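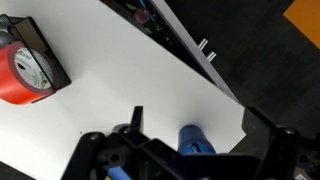 Shobha Hegde told me that a repair is finished on the day you stop apologising for it to visitors, and I've been chewing on that ever since. She said it while I was still fussing with my coding sheet, which at that stage had a column for "date repaired" and another for "date repaired properly", and she wanted to know what on earth I'd put in the second one for her laundry door. I didn't know. I left it blank, and then I started noticing how many other people's I'd left blank as well.

Figure 2. Red duct tape in a black mesh holder.

4. The fix that stays

4.1 What people mean by temporary

Section 3 covered who took part and how the diaries worked, so I'll only repeat the bits that matter now. We had 59 households across Roderthorpe and Toltow, all of them renting, and between them they sent in 2,185 diary entries on things that broke, leaked, rattled, peeled or came off in somebody's hand. Diaries could be as short as people liked. One man in Toltow wrote "tap again" for most of the winter and I was grateful for every one of them.

The word that kept turning up was "temporary", along with its cousins: for now, till the weekend, just to hold it, until the agent gets back to us. I'd expected it to be a statement about time. When I went back and read the entries in order, household by household, it read much more like a statement about permission. People called a repair temporary when they weren't sure they were allowed to be doing it. Tenants who owned their own washing machine would fix a split hose with tape and call it fixed. The same tenants would put the same tape on the landlord's flyscreen and call it temporary, even when it looked tidier and had held up longer than the hose.

Mohit Maurya put this to me more bluntly in his exit interview. "If it's mine, I fixed it. If it's theirs, I'm minding it." He was talking about a cracked toilet cistern lid at the time, which he had been minding for two winters.

4.2 Tape as the ordinary material

I should say a bit about tape (Figure 2), as I ended up with far more of it in the data than I'd planned for. The study was designed with a whole list of materials in mind. I had codes ready for sealant, filler, glue, screws, cable ties, string, and a hopeful little code for "sewing". Tape swamped the lot. It went on hoses, skirting boards, torn lino, vacuum cleaner pipes, letterbox flaps, a cracked bucket, the handle of an esky and the spines of library books (I kept that last one in, although it isn't strictly housing).

Part of the appeal is that tape can be taken off again. The renters in our sample were careful people, on the whole, and a lot of them had been stung over a bond at some point. Screws leave holes. Glue leaves a mark that an inspector can photograph. Tape leaves a sticky patch you can get rid of with eucalyptus oil and half an hour of swearing, and several people told me that exact recipe, swearing included.

Colour came up far more than I would have guessed. I never asked about it and it isn't in the interview guide at all, but people volunteered it. Clear or white tape went where a repair might be seen by an agent. Black or silver went under sinks and behind things. Bright colours were for the shed and the car, or for whatever the kids owned, and a couple of households used a loud colour on purpose so that the repair would be noticed at inspection and somebody would have to write it down. I love this. It means the same strip of material can be a way of hiding a fault or a way of reporting one, and the only difference is which roll you reach for.

That second use deserves more attention than I can give it in this paper. A tenant in Roderthorpe had reported a lifting vinyl edge in her kitchen through the online form and heard nothing. She ran a bright strip along the full length of the edge. The next inspection report mentioned it in the first line! The vinyl itself had been lifting through three earlier inspections without a word. She told me the tape was the best letter she'd ever sent them.

4.3 Where the stuff is kept

This is the part my co-workers tease me about. Midway through the diaries, in July, I added a prompt asking people where they kept the things they mended with. I thought it would be a throwaway question and give everyone a breather after the long one about landlords.

What came back was that households which did a lot of small repairs nearly always kept their tape somewhere out in the open: on a bench, on the fridge, in a pot with the pens and scissors, hung off a hook by the back door. Households with a proper toolbox in a proper cupboard recorded fewer repairs, and when they did record one it was bigger and came later. I want to be careful, as keeping tape on the bench might simply be what happens when you've just been using it. The diaries can't settle which way it runs. But people did talk about it as a cause. One woman said that once the tape went in the cupboard she'd have to decide to do a repair, whereas on the bench it was more like wiping up a spill.

Mohit's household, for what it's worth, kept theirs in the fruit bowl.

There's an older piece of thinking behind this, which I went through in Section 2, about how jobs in a house get split between "maintenance" and "housework". Repair usually gets filed under the first. It's scheduled, it has tools, it gets put off to a free afternoon. Tape seems to drag repair over into the second pile, with the dishes and the bins — something anyone walks past and does. In several of our households that meant it was done by a different person as well. The toolbox had an owner. The tape didn't.

4.4 When it turns permanent

So, back to the blank column. I tried a few ways of deciding when a temporary repair had become a lasting one. The first was length of time, and it was hopeless, as people's idea of "a while" ranged from a fortnight to the whole tenancy. The second was whether the household had stopped mentioning it in the diary, which worked a bit better but couldn't tell a settled repair from a busy month.

The one I finally used came out of what Shobha said. I went back to the interview transcripts and looked for the point where people stopped explaining. Early on, a taped thing gets introduced with a little speech: sorry about that, we're waiting on the agent, mind your sleeve. Later it gets walked past. In the walk-through interviews I could nearly hear it happen, with the newer repairs coming with a story attached and the older ones only turning up if I pointed at them myself and asked. Shobha's laundry door was the clearest of these. She'd taped along the bottom panel where the damp had got in, and she went straight past it to show me a loose window latch. I had to ask. "Oh, that," she said, "that's just the door."

I've called this the point of adoption, for want of anything better, and I've used it in the tables from here on. It's a soft measure and I know it. Two of us coded the transcripts separately and we argued over a good number of them, mostly ones where the person was being funny and it was hard to say if a joke counted as an apology. We decided in the end that it did, if it came before the visitor had noticed anything.

Adoption didn't depend much on how good the repair was. Some very rough ones were adopted quickly, and there was a beautiful job on a cracked shower tray in Toltow that the tenant was still apologising for when she moved out. What it did seem to follow was whether anyone else was expected to come. Where a household had an open request with the agent, they kept up the speech for as long as the request stayed open. Once it was closed, or they'd given up on it, the speech went too. I'll come back to this in Section 5, where the request logs are set against the diary dates.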